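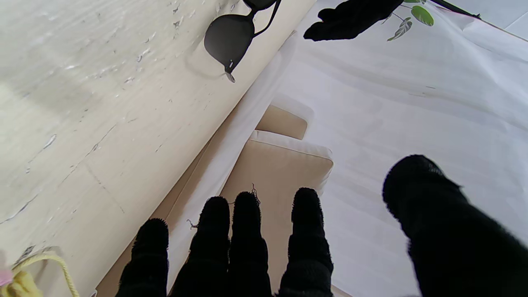

Covered hand, fingers up, before the checks

Trikuteo two-arm build: shop inspection sheet, with comments

Status is OK, FIX or DOUBT. DOUBT means the last sheet said OK and I don't believe it.

1. Finger covers seated on every digit - OK. Stray threads still get caught in the pile. Pick them off.

2. Cover wear at the fingertips - DOUBT. The Samarakoon build notes promise 2000 grasps per set. Nobody in this shop has logged more than 200, so I'm not signing for the rest.

3. Wrist ring screws - OK. Checked with the driver, both sides.

4. Stop button within reach of the person standing closest - FIX. It was moved to the Orkemow bench in July and never moved back. A stop button across the room is a decoration.

5. Cables clear of the tabletop through the full swing - FIX. See comments.

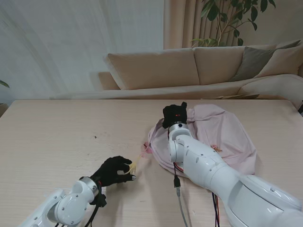 Page last changed: 16 Apr 2025

Comments on item 5. There is a gray cable hanging from the right arm down onto the table, and thin black and red wires dangling not far from it. The pink cloth is right there. I was told the cables "find their own way." So does a shoelace in an escalator. Clip them along the casing and run the swing again at low speed before anyone calls this done.

6. Grip force limit set to 65 percent - DOUBT. The number is in the settings file. Whether the hand obeys it is another question, and the Flandcombe tester has been out of batteries since I joined.

7. Cloth handling, thin fabric - DOUBT. One good fold is being passed around as proof.
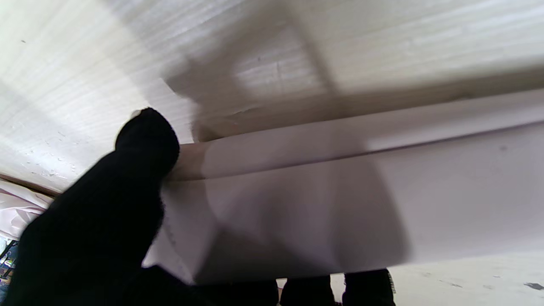
I want to see the same fold done from both sides, with a different cloth, and with whoever wrote the script keeping their hands off the keyboard. Until then the item stays where it is.

8. Loose items moved out of reach of both arms - FIX. String counts as a loose item. So do sunglasses.

9. Power off at the wall, 2 people present for any cover change - OK, on paper.

Not cleared for unattended running. Recheck items 4 and 5 first.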